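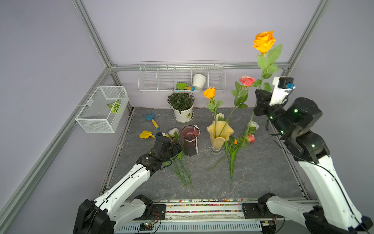

Flower-arranging task on the Rillstead two-arm cell. The left gripper holds a white rose bundle; the right holds up an orange rose.

Rillstead Stem Kit: README and data card

Kit revision 3
Prepared by Jolanta Nowicki, Wonadura
Last edited Sep 29, 2018

1. What this package is

The Rillstead Stem Kit is a task kit for two-arm tabletop robots. It consists of a set of artificial flowers, vases and small garden props, a written task protocol, and a set of recorded demonstrations. The kit is sold by Wonadura to labs and integrators who want a repeatable handling task with long, thin, flexible objects. The recordings are included with every kit and can also be licensed without the props.

This file covers the recordings first and the physical kit second. Mounting instructions for the arms are in the separate file MOUNTING.txt and are not repeated.

2. Contents of the recordings

Episodes in the release: 600
Episodes marked complete: 411
Episodes marked partial: 100
Episodes marked failed: 89
Arms per episode: 2
Control during recording: teleoperation, one operator for both arms

"Complete" means every stem named in the episode's instruction ended inside the named vase, the vase was upright, and both grippers were open and clear at the last time step. "Partial" means at least one named stem ended inside the vase but the full condition was not met. "Failed" covers everything else, including episodes the operator stopped early.

Partial and failed episodes are not trimmed. They run until the operator pressed the stop pedal. Some contain several seconds of no motion at the end.

3. Task families

insert_single
One stem is picked up from the floor panel and placed in a vase. Either arm may be used. The instruction names the flower by color and the vase by color.

insert_pair
Two stems go into the same vase, one per arm. Order is free unless the instruction says otherwise.

bundle
One arm gathers several stems and holds them together while the other arm adds or removes a stem. Grasp quality varies a good deal here. Stems slide inside the bundle when the gripper is closed below half force.

transfer
A stem already standing in one vase is moved to another. The lift has to be nearly vertical or the vase tips. Most of the failed episodes in the release belong to this family.

clear
All loose stems and props are moved out of the front half of the panel. There is no vase condition. An episode is complete when the front half holds nothing but the vases.

4. Directory layout

stemkit/
 README.txt
 MOUNTING.txt
 LICENSE.txt
 splits/
 train.txt
 holdout.txt
 episodes/
 one folder per episode, named by episode number
 props/
 checklist.txt
 reset_layouts.txt
 tools/
 replay
 check_episode

Each episode folder contains the video from the fixed camera, the video from the gripper cameras, a joint log, a gripper log and a text file called meta. The meta file holds the instruction, the task family, the outcome label, the reset layout number and the operator code. Operator codes are arbitrary and are not linked to names anywhere in the package.

5. Splits

The train list has 400 episodes. The holdout list has the remaining 200. The split was made by reset layout, so no layout in the holdout list appears in the train list. Outcome labels were not balanced between the two. Users who train only on complete episodes should filter by the label in meta; there is no separate list for this.

Do not reshuffle the two lists if you intend to compare results with other users of the kit.

6. Joint and gripper logs

Joint positions are in radians, measured at the motor side. Velocities are computed from positions and are not filtered. Torque values are present for both arms but should be treated as relative. They were not calibrated against an external sensor, and the offset between the left and right arm is not constant across the release.

Gripper opening is given as a fraction, with 0 for closed and 1 for fully open. The reading does not reach 0 when a stem is held. For a single thin stem the difference is close to the noise of the encoder, and a threshold on gripper opening alone is not a reliable test for a grasp. Use the gripper camera.

Time stamps in all logs come from the same clock. The videos carry their own stamps, which were written when the image arrived at the host and therefore lag behind the joint log. The replay tool applies a fixed correction. If you read the files directly you have to apply it yourself; the value is stored in meta under video_lag.

7. Physical setup

The reference cell is an open frame of aluminum extrusion with a marble-patterned floor panel. The two arms enter from opposite sides. Wire baskets on the back and left walls hold props that are not in play. A prop in a basket is outside the task for scoring purposes, even when an arm can reach it.

Background color matters more than we expected. The first recordings were made at the Padilla site against bare white board, and white petals were hard to separate from the wall in the fixed camera view. Those recordings were dropped. All episodes in this release use pale lavender walls.

Lighting is overhead and diffuse. Avoid direct light on the vases. The clear glass base on the yellow vase throws bright spots onto the panel when a lamp is placed low, and color-based detectors pick these up as objects.

8. Props

Flowers: artificial roses in white, orange and pink, on green stems. Stem lengths differ. Leaves are attached to some stems and can be pulled off by a hard grasp. Push them back onto the peg; no glue is needed.

Vases: a pale yellow one with a wavy rim and a dark red-tinted one with a white ribbon. Both are glass. The ribbon should be wrapped so that its ends do not hang over the rim. Replacement vases are sold singly.

Garden props: toy rake, toy shovel, trowel, potted plant with saucer, small white pot. These serve as obstacles in most families and are moved only in clear.

The full packing list is in props/checklist.txt. Check it on arrival. Claims for broken glass have to reach Wonadura within two weeks of delivery.

9. Resetting between episodes

Open both grippers and send the arms to the park pose.
Remove all stems from the vases.
Set the vases on the marks given in the reset layout.
Lay the stems on the panel with the flower heads pointing as drawn.
Place the garden props.
Start the log, then press the start pedal.

A layout only fixes positions to within a few centimeters. Exact placement is not required and was not enforced during recording. Stems that cross each other in the drawing must also cross on the panel, in the same order from bottom to top.

Bent stems should be straightened by hand before each session. The wire core takes a set after repeated grasps in the same place, and a stem with a kink near the bottom will not enter the yellow vase without a change in wrist angle.

10. Known problems

Episodes recorded in March have a loose cable on the right gripper camera. The picture drops out for short periods. The affected time ranges are listed in each meta file under camera_gap. The fixed camera was not affected.

In the bundle family the instruction does not always state how many stems are to be gathered. Where no number is given, any bundle of two or more was accepted.

"Pink rose" is ambiguous in layouts that contain two of them. Operators chose whichever was closer. The meta file does not record which one was used.

The check_episode tool reports a false error when an episode has no right-arm motion. The error can be ignored for insert_single.

Transfer episodes in which the vase touched a garden prop and stayed upright were labeled complete by one operator and partial by another. We have not relabeled them.

11. What the kit is suited for

The recordings were made for imitation learning on two-arm tasks and for testing grasp detection on thin objects. They have also been used by Plendanen, our integration partner, to tune a collision checker for arms that share a small workspace.

They are a poor fit for work on real cut flowers. Artificial stems are stiffer, the petals tolerate contact that would bruise a live bloom, and none of the vases held water. Force values should not be carried over. The release also contains a single cell with one arm model, so it says little about how a policy moves to other hardware.

No people are shown in the videos. Audio was not recorded.

12. Running the tools

Both tools run from the command line and need no installation beyond the libraries listed at the top of each source file.

replay takes an episode folder and shows the videos next to the joint traces. Add the option --arms to send the trajectory to connected hardware. Run it at quarter speed the first time on a new cell, with the vases removed. The tool does not check for collisions and does not know where your walls are.

check_episode tests a folder for missing files, gaps in the joint log and time stamps out of order. It prints one line per fault and nothing when the folder is clean.

13. License and support

The recordings may be used for research and for internal product development. Redistribution of the video files needs written permission from Wonadura. Models trained on the recordings may be distributed freely, with a note naming the Rillstead Stem Kit and the revision number.

Support covers the tools, the file formats and replacement props. It does not cover arm firmware or third-party controllers. When reporting a fault in the data, give the episode number, the log name and the time stamp at which the fault begins.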